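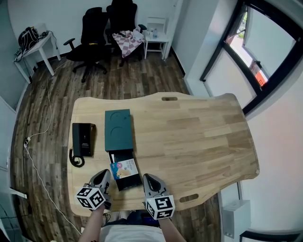 Figure 3. A shared desk with a curved outline, holding a telephone, an open black box and its lid.

By Ermira Radonjić and Lorcan Geraghty
December

4.2 Small boxes on shared desks

Of the 1000 desk records collected at Drondosen, 386 listed at least one box, and in 142 of these the lid was recorded as off. We had expected open boxes to be put away by the end of the working day. Most stayed where they were, and staff worked round them.

The desk in Figure 3 is typical of this group. The lid rests flat on the wood and the box stands open in front of it, with a small printed card still inside. The telephone keeps its place to the left. In interviews, desk users described the phone as fixed and everything else as movable – one said she would shift a box several times before she thought of moving the phone.

Desk shape mattered less than we had assumed. Curved desks leave fewer straight edges to line things up against, yet boxes were left open on them about as often as on plain rectangular ones. Printed cards and booklets were usually the last items to be taken out. We return to them in Section 5, where the records from Vlachou are compared with those given here.

Related items
Gashi, D. Lids, trays and drawers: storage at the Lustlow offices
Dumitrescu, E. Where the telephone goes
Radonjić, F. Notes on the Mevero desk survey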